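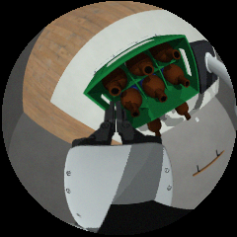

Chapter 9
Who Pays for the Empty?

Every deposit system rests on a claim that sounds too simple to argue with: charge people a little extra for the container, give it back on return, and the container will come home. This chapter asks how much of that claim holds up.

Take the town of Brevum, where two breweries, Avulow and Timmermans, agreed to share one standard bottle. Both firms called the plan a success within months. Neither said what it meant by success. A high return rate tells us that bottles came back. It doesn't tell us how far they traveled, how much hot water it took to wash them, or how many were too scratched to fill again.

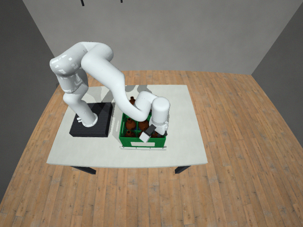

Figure 9.1 A green bottle crate on a table.

Supporters like to say that a refillable bottle replaces 100 throwaway ones. Be careful with numbers like that. They usually assume a short truck route and a customer who never forgets a crate in the garage. Change either assumption and the savings shrink, sometimes to very little. The deposit itself is another weak spot. Set it too low and people ignore it. Set it too high and the shopkeeper has a lot of cash tied up in empties.

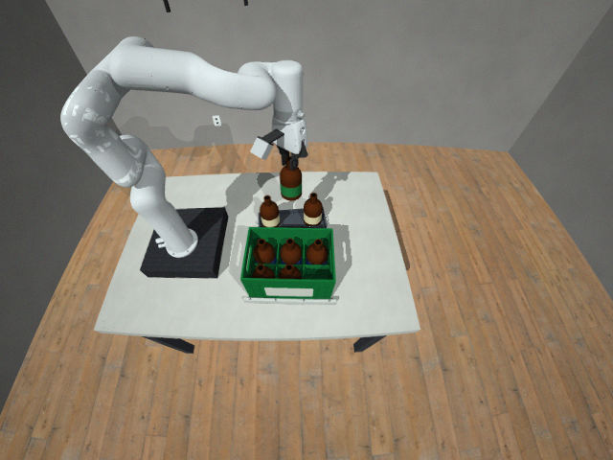

Ronaldo Buenaventura objects that this kind of doubt is too easy, and that a system with flaws may still beat the trash can. He may be right, but "may" is carrying a heavy load in that sentence. Section 9.2 looks at the Drorkero wash plant, whose water bills give us something firmer to test him against.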